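Flaltix Two-Arm Bench: Set-Up Guide
Section 2: Before You Buy — Planning Your Budget and Your Table

Print this section | E-mail this section
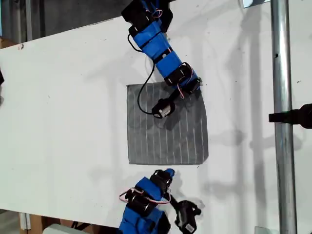
I wrote this section after the rest of the guide, when I realized how many people were e-mailing me with a full shopping cart and no place to put the thing. So put the credit card away for ten minutes and go through these steps with me. I've bought parts for this bench twice now, and the second time went a lot better!

1. Pick one job and write it down. Mine was folding small cloths. One sentence is plenty, and you'll come back to it every time some shiny add-on tempts you.

2. Measure your table before you look at arms. Two arms facing each other need more depth than you'd think, plus room for whatever you clamp them to. I leave 30 inches clear between the bases and I wouldn't go tighter for cloth work.

NOTE: Go for a plain, light-colored top if you can. Mine is white and it gets scuffed, which hasn't bothered the arms one bit.

3. Price the arms as a pair. My first quote from Ziltham was $1,258, and I was thrilled until I saw it left out the power supplies and the grippers (read the small print, please). With everything in, I paid $2,039.

4. Add a line for the boring stuff: a pole, clamps, cable ties, longer cables, a power strip with its own switch. I skipped this line the first time and then ordered bits and pieces all through August, paying shipping on every one of them.

CAUTION: Don't buy cables to exact length. An arm at full stretch will pull a short cable right out of its socket, and a cable with too much slack can drag across your work. Check the whole reach with the power off and tie things down after that.

5. Order at least one spare motor. Wait times vary a lot, and a bench with one dead joint is just a big paperweight.

6. Decide who's going to look after it. At Mullow, where I help out, that's Theano Vrettos, and her hours are in the budget like everything else — I wish I'd thought of that myself.

CAUTION: Mount both bases firmly before you plug anything in. Keep hands and sleeves out of the space between the arms whenever the power is on, even if they look parked.

7. Hold back whatever you can for month two. You'll know by then what's annoying you.

Once your list is priced, go on to Section 3 and start with the table clamps.

Reader comments (2)

Dionysis Lambrakis: Would one arm do for towels? I can only stretch to half your total this year.

Sólveig Vigfúsdóttir: Step 4 got me too. I'd add a second set of clamps, mine slipped on a thick tabletop.

Related sections
Section 1: What Comes in the Box
Section 3: Clamping and Leveling
Section 4: First Power-On
Choosing Grippers for Soft Items
Escobar Stand: Parts List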